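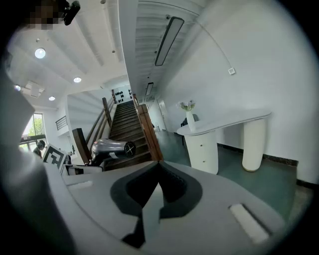
What should be checked before a hair dryer is put away after use?

The cord, the rear air intake and the body of the dryer, in that order. A dryer with a damaged cord or a blocked intake must be withdrawn from use and handed to the house office.

Section 8. Hair Dryers in Shared Houses

8.1 Scope

The provisions of this section apply to all hair dryers supplied to residents of Tavivik houses, including both the silver-gray model and the black model with the orange ring at the rear. Dryers brought by residents are covered only by the cautions in 8.4.

8.2 Handing Over a Dryer

1. Switch the dryer off and remove the plug from the outlet. Hold the plug itself — do not pull on the cord.

2. Allow the dryer to cool for 20 minutes on a hard, level surface. Towels, bedding and upholstered seats are not suitable.

3. Inspect the cord along its full length, with particular attention to the point where it enters the handle. Cracks, flattened areas and exposed wire are grounds for withdrawal.

4. Look into the rear air intake. Remove hair and lint with a dry brush. Water and household cleaners must not be used on any part of the dryer.

5. Gather the cord in wide, easy coils around the lower part of the handle. On the black model the coils should remain loose enough to be lifted off by hand. 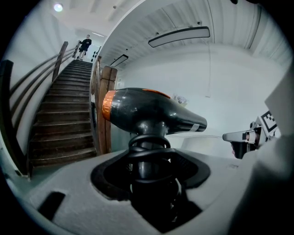 6. Enter the dryer in the Fjeld log sheet, noting the model and the time of return. Residents sign in the left column and house staff in the right.

7. Return the dryer to the storage cabinet on the upper floor. Keep one hand free for the handrail when using the stairs.

Note: The log sheet is replaced every March. Completed sheets are to be forwarded to Nuwan Gazi at the house office, with any unsigned entries marked in pencil.

8.3 Storage

The cabinet holds 8 dryers, one to each compartment. Attachments are kept in the drawer underneath and are not to be left fitted to the nozzle. The cabinet key is held at the desk and may be borrowed until 8 p.m.

8.4 Cautions

Caution: Do not leave a dryer or a trailing cord on the stairs or at the foot of the stairs. Items found there should be taken to the desk.

Caution: Do not use a dryer within reach of a filled basin or tub, or with wet hands.

Caution: Extension cords are not permitted. If no outlet is close enough, use the dryer in another room.

8.5 Withdrawal and Replacement

A withdrawn dryer is to be tagged with a red Jenix label and placed in compartment 2, which is reserved for this purpose. Repairs must not be attempted in the house. Requests for a replacement are made on Form 58, available at the desk, and are approved by Heloísa Batista.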